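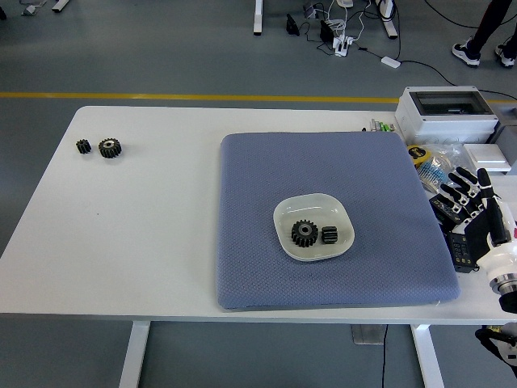
Black gears in a white dish, blue quilted cushion

Records > Vinyl > Garage & Beat > Komumlow, The Skestel Recordings

Komumlow: The Skestel Recordings (LP, mono)
Label: Baidoo
Format: 12-inch black vinyl, 16 tracks, printed inner sleeve
Edition: 600 copies

Komumlow played high school gyms, roller rinks and teen clubs for a little over three years and put out two singles in that time. Both were pressed in small numbers and sold mostly from the bandstand. This LP has all four sides of those singles plus the demos the group cut at Skestel, a one-room studio behind a furniture store, before the organ player left for college.

The lineup on most of the record is Spyros Galanis on vocals and rhythm guitar, Cornel Tudose on lead, Stamatia Economou on combo organ and Umesh Awasthi on drums. Bass was handled by whoever was free, and we have not been able to put a name to the player on side two.

The singles were transferred from the original master tapes. Three of the demos survive only on acetate, and there is surface noise on those, mostly in the quiet intros. We took out the worst clicks and left the rest alone. No reverb or fake stereo has been added.

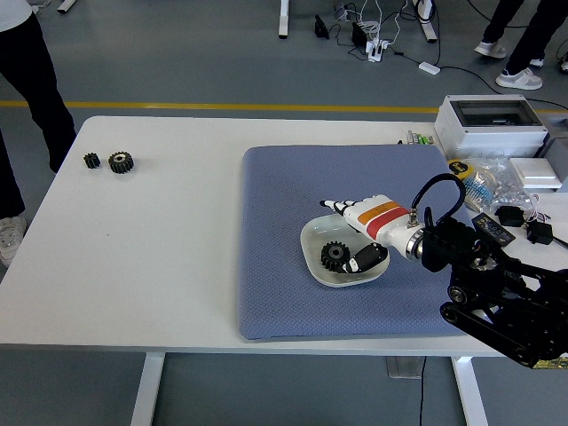 The demos run faster than the singles and the organ is a lot louder. "Rotard Hop" is the instrumental the group used to close its first set, and the version on the LP is the full take, with the count-in and the drum break that was trimmed for the B-side. Side two ends with a radio spot for a car dealer, sung by the whole band.

Liner notes are by Zoi Sarantis, who interviewed the surviving members and tracked down the gig posters shown on the inner sleeve. The first 100 copies come with a reprint of the September dance handbill, folded once.

Please note that the spine lists the tracks on side one in the wrong order. The labels and the back cover are correct.

Shipping: Records go out in stiff mailers with the disc outside the jacket to prevent seam splits. If you want yours shipped sealed, say so in the order notes. Orders for more than three copies ship in a box.

Last stock check: Thu 15 May. Roughly 80 left.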